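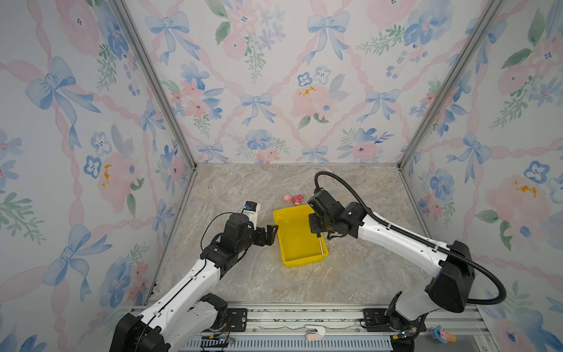 *Ribbon-and-flower wallpaper, marble-pattern floor*

**How early do I need to show up for a premiere if I only have a balcony pass?**

**Leonie Haslinger**

So I won a pass to the Nullstead premiere at the Kuson in October (still can't believe it!) and the email is no help at all. It says doors at 6 and "seating subject to capacity." I'm in the balcony, seat unassigned. My sister thinks I should get there at lunchtime, which seems nuts to me, but I also really want to see the cast come in. Do balcony people even get near the carpet? And do they do the Q&A before or after the movie?

**Kasun Kumarasinghe**

I went to the Luo premiere there last year on the same kind of pass. The balcony has 148 seats and they gave out more passes than that, so a few folks behind me got turned away and were pretty mad. I got in line at 3 and was fine. You don't walk the carpet, but the balcony line runs along the side street and the cars pull up right at the corner, so I saw the director and both leads (one of them waved at us, I screamed, no shame). The cast came out before the movie, talked for 13 minutes and left by the side door. Bring a snack for the line, they take food at the entrance.

Oh, and phones go in a locked pouch, so write down where you parked!

**Steinar Holst**

just go early. balcony is hot, wear layers

**Živko Atanasov**

Kasun's right about the line, but the Q&A order changes. When I saw Nerkum they did it after, and half the balcony had already left for the train. Stay in your seat until the lights are all the way up. Also check the name on your pass against your ID, they sent my friend home over a misspelled last name.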